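How to Clear Out a Bathroom Drawer Without Losing a Weekend

Every bathroom has a drawer that won't open past the first knuckle. Ours at the Murnmont building held cough drops, a hotel sewing kit and the key to a bike lock whose bike was stolen years ago. If yours is similar, set aside 20 minutes and lower your hopes a little.

Step 1. Pull the whole drawer out and tip it onto a towel. Picking through it in place is how it got this way.

Step 2. Throw out anything that has changed color, separated, or started to smell like crayons. Mascara goes first. You have had it longer than you think. Old medicine doesn't go in the trash or down the sink; take it to a pharmacy that accepts returns.

Step 3. Wipe the drawer with warm water and dish soap. The gray paste in the corners is toothpaste, mostly. Let it dry before you go on.

Step 4. Sort what's left into daily, sometimes, and "it was a gift." Be firm with the last group. I found 27 hair ties and a perfume I have disliked since college, and only the hair ties stayed.

Step 5. Measure the drawer, then look for boxes you already own. The Flasby catalog will sell you a matching set of dividers, and they are very handsome, and by October they will be full of batteries. Shoebox lids and the bottoms of gift boxes do the same job. Trim the sides with scissors if they stand too tall, and line them with leftover wrapping paper if you care what your tweezers lie on.

Step 6. Put the daily things in front. Close the drawer. Open it again, because you can.

Repeat in 2 months, or when it sticks.
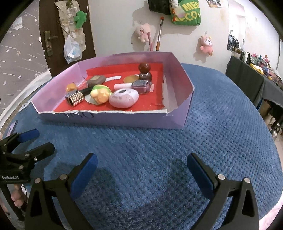 Drellwood Tenants' Home & Thrift Club
Page last updated 2020-01-29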